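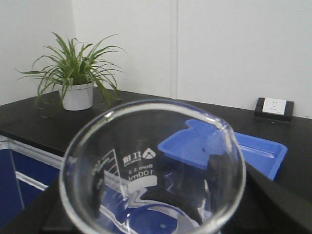
Got mine from Tilmont in April, pack of 40 for the evening class, been meaning to write this up since. Decent little beakers. Rim is thick and rounded, no sharp bits, and the spout pours clean if you dont rush it. White print: ticks up the side, 100ml, Bora 3.3, plus a blank white patch for writing on. Look down into it and the lettering is all back to front through the glass, which confused two of my lot on the first night. Read it from outside, obviously.

Washing: fine. 30 cycles on the hot setting and the print on ours hasn't shifted. Pencil on the label patch rubs off with a thumb, felt tip needs a scrub.

Not so good – ticks are pale, numerals paler. Against a white bench you're squinting. Put something dark behind. Also don't trust them for proper measuring, they're beakers, use a cylinder.

Drellow ones we had before were thinner and chipped at the spout constantly. These, one chip so far and that was teh sink's fault.

Delivery took 72 hours, box well padded. Order code 2388 if you ring up. Would buy again, four stars.

9/9/26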